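Speaker notes: Comparing two gripper finger sets on a soft work surface
Internal technical seminar, Carnimska Handling Laboratory
Speaker: Moushumi Saha
Sep 21, 2025

Slide 1. Opening

Good morning, and thank you for attending. My talk concerns the comparison of two finger sets for the two-arm station. The first is the Werko set, which the laboratory has used from the start of the garment work. The second is the Tzanetos set, supplied for evaluation. Please hold questions on price until the end, as the quotation has not been released for discussion.

(Pause while the handout is passed along the rows.)

Slide 2. The surface

I should like to begin with the surface, as it influenced the results more than we had expected. A hard bench gives a finger something firm to press against. An upholstered surface gives way, and the fabric on it can move with the garment. We therefore recorded the bare cloth with the head camera before each block of trials, so that changes in shading could be separated from changes in the garment mask.

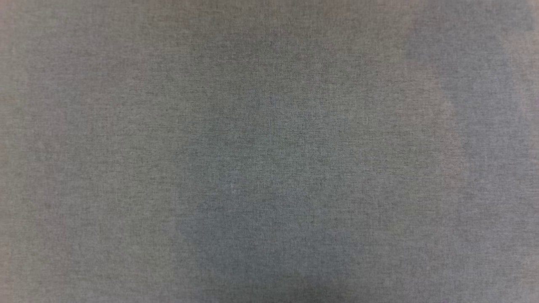 Figure 1. Grey woven work surface with no garment in view, head position.

The shading across the cloth is uneven. The Garnomby controller's segmentation step treated darker patches of this kind as possible objects until the threshold was raised. Colleagues who are planning work on grey fabric should allow time for this adjustment. Do not go into the threshold values here; they are in the appendix to the handout.

Slide 3. Method

Each finger set was given 50 attempts. The task was to take hold of one layer of a garment, lift it clear of the surface and hold it while the arm completed a short sideways movement. Opening width, closing speed and approach height were fixed at the start and were not changed between sets. Where the garment slipped during the sideways movement, the attempt was recorded as a failure, even if the lift itself had been clean.

The wrist cameras were used for the final approach and the head camera for choosing the grasp point. It is useful for the audience to see how much of the wrist view is taken up by the fingers themselves.
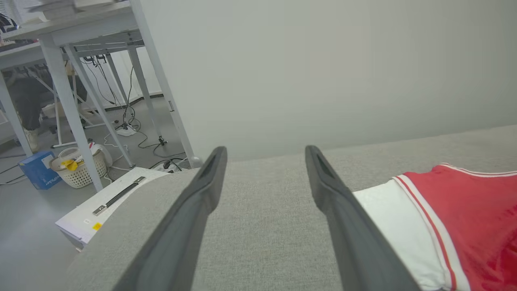
Photograph: Carnimska Handling Laboratory / M. Saha

With the fingers spread, the wrist camera has a clear view between them, but anything beneath a finger is lost until the arm moves. A garment lying to one side may be partly hidden at the moment when the controller needs its edge. For this reason we asked the controller to make one short correcting movement before closing. The same correction was applied to both sets, and the time it took was counted within the attempt.

(If asked: the wrist cameras were not recalibrated between sets. The mounting was checked and found unchanged.)

Slide 4. Results

The Werko set completed 29 of its attempts. The Tzanetos set completed 19. I would ask the audience not to read too much into the difference at this stage. Most of the Tzanetos failures came from picking up two layers where one had been requested, and a smaller number came from slipping.

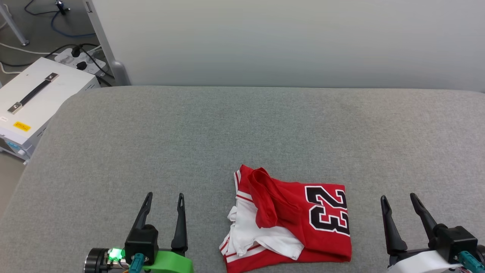 The choice of garment deserves some explanation. We wanted items with clear edges and more than one colour, so that a reviewer could tell from the recording which layer had been taken. A heap in which a red jersey overlaps a white garment serves this purpose well, and the large 23 on the jersey gives the reviewer a fixed mark by which to judge how far the top layer has turned. Plain items of a single colour were tried in an earlier session in September and proved difficult to score, and two reviewers disagreed on them more often than we could accept.

Slide 5. Finger shape and closing force

Speak slowly here; this is the part most likely to be quoted. The two sets differ chiefly in stiffness at the tip. A stiffer tip presses further into the cushioned surface before the fingers close, and it can gather the lower layer together with the upper one. A more flexible tip bends away from the surface and is more likely to take the upper layer alone, but it holds less firmly once the arm begins to move sideways. 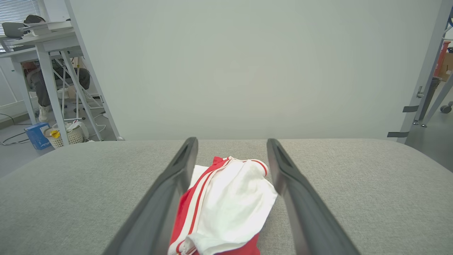 Reducing the closing force improved the layer count for the stiffer set and made slipping worse for the other. We did not find one setting that suited both. In the next round each set will be given its own force value, agreed beforehand and written into the test sheet, and a further 20 attempts will be made with each.

Slide 6. Recommendations

The Werko set should remain on the station for the present. The Tzanetos set should be kept for a second evaluation under the revised force values. The segmentation threshold should be recorded with every session, together with the lighting arrangement. Requests to use the station during the second evaluation should be sent to me in writing.

(Questions. Return to Slide 4 if the scoring rules are raised. The appendix has the full table of attempts, listed by finger set.)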